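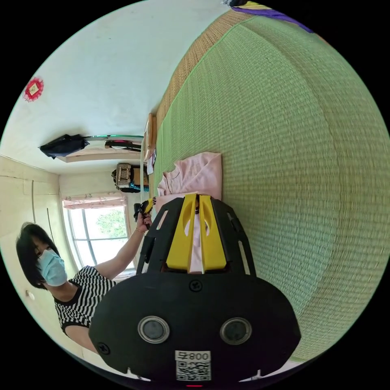
To: Members' list, Karkitham Allotment and Gardens Association
Subject: Re: Water charges and the new standpipes

Dear members,

The Association thanks the plot holder on the Skurkano side for the message below, which we answer on the list as several others have written in similar terms.

> I have had my renewal letter and see that the water charge is now shown
> apart from the rent. Is it the same for half plots? Also, the standpipe
> by the lower gate has been turned off since December and I would like to
> know when we can expect it back. Carrying cans from the top path is hard
> going for some of us.

The water charge is set by plot size. A full plot pays 60 pounds for the year and a half plot pays half of that. Holders who joined part way through the year should pay the figure printed on their own letter, which has already been adjusted.

The site has 344 plots, of which 216 are served by the old main along the Skurkano boundary. That main is to be replaced in 3 stages, starting at the lower gate. The contractor, Fiadzo, has asked that the lower standpipe remain off until the first stage has been tested. We expect this to be done before the main sowing season, and a notice will go up on both gates once a date is agreed.

In the meantime, holders on the lower paths may fill from the tank behind the Kavus shed. Please use cans only. Hoses must not be joined to the tank outlet, and the lid should be put back after use.

Members are also reminded that water butts must stand within the plot and be covered. Butts left on the shared paths will have to be moved before the trench is dug.

Questions about an individual letter should be sent to the office and not to the list, with the plot number in the subject line.

Yours faithfully,

The Site Office
Karkitham Allotment and Gardens Association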